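Battery Life of Low-Cost Tablets Under Everyday Use
Project report, Consumer Electronics module
Osaze Wike
Submitted 5th September

1. Background

Budget tablets are sold on two numbers: the price and the hours of battery life. The second is hard to check in a store. My project compared the battery claims of three low-cost tablets with what they did over a set routine of reading, video and web browsing. 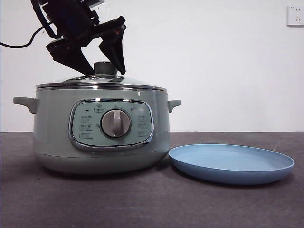
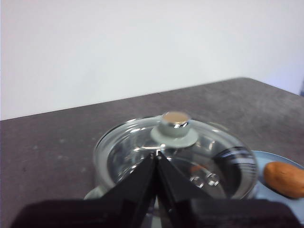
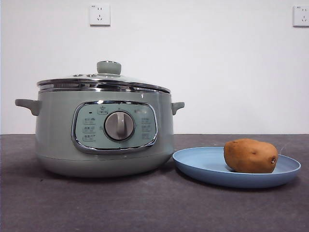
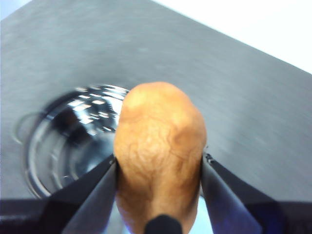

Potato in a gripper over the steel sink.

The three tablets were the Jirkia 8, the Udo Slate and the Dalisay Tab. All three have an 8-inch screen and cost under $100 when I bought them. The Jirkia and the Udo were new. The Dalisay was a store return sold as "like new," so its battery may have had some use before I got it. I come back to this in section 4.

2. Method

Each tablet was reset, updated and charged to full. Automatic updates were turned off after that. Screen brightness was set by eye to match across the three, using a plain white page side by side in a dark room. A light meter would have been better, but the department's one was out on loan until after my test period.

The routine was one hour of video over Wi-Fi, one hour of reading with the screen on, and 30 minutes of browsing a fixed list of 80 web pages. It was repeated until the tablet shut itself off. Volume was kept at half and the speakers were used, not headphones. I did 21 full runs, seven per tablet, all in the same room in Stalstead. Start and shutdown times went into a spreadsheet by hand. One Udo run was thrown out after the router restarted during the video hour, and I repeated it the next day.

3. Results

The Jirkia lasted longest in every set of runs. On average it reached 92 percent of the hours printed on its box. The Udo came second. Its box says "up to 10 hours," and no run reached that, although two came close.

The Dalisay was the shortest of the three and also the least steady. Its battery meter dropped slowly for most of a run and then fell quickly near the end — twice it shut off while still showing charge left.

Video used the most power on all three. Reading used the least, but the gap was smaller than I expected. Most of the drain while reading seems to come from the screen backlight, and that is the same whatever is on the page.

The full log has 1,765 rows, including battery readings taken every few minutes during the runs. It is in the appendix file with the charts.

4. Limits

Three tablets is a small group, and I had only one of each model. The Dalisay result should be read with care for the reason given in section 1. A second unit, bought new, would show whether the meter problem belongs to the model or only to mine.

Standby drain was not tested. I had planned to leave each tablet idle for a week in December, but I was away for most of the month and could not take readings.

5. Further work

I would like to repeat the routine with brightness set by a meter, and to add a run with Wi-Fi off and the video stored on the tablet. The spreadsheet is set up so another student can add a fourth tablet without changing the formulas. Column F must be filled in as minutes, not hours.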